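Hollness Opens Small-Electronics Sorting Service in Pendport

PENDPORT, April - Hollness, a household storage and packing firm, has opened a sorting service for small electronics, cables and mixed household items. The service covers Pendport and Fung and is booked by the box.

Customers fill an open cardboard box of up to 45 pounds. Contents are unpacked on a cloth laid over a hard floor, grouped by type, and repacked under the Rulteo labeling scheme. Each cable is matched to its device before either is put away. Cables without a match are bagged separately and returned with the order.

"Most boxes we receive combine chargers, plastic containers and loose parts from several rooms," said Shih-chieh Su, operations lead at Hollness. "The cloth defines the work area. Small connectors stay on it and can be checked before the box is closed."

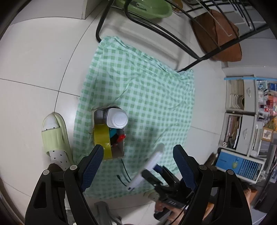

Rulteo uses 17 item categories. Labels are applied to the outer face of the box and to each inner bag - not to the devices themselves. Items with built-in batteries are listed on a separate sheet.

Standard turnaround is five working days. A two-day option is offered in Pendport only. Damaged batteries, liquids and glass are not accepted.

Bookings can be made at the Hollness counter in Pendport from 9 a.m.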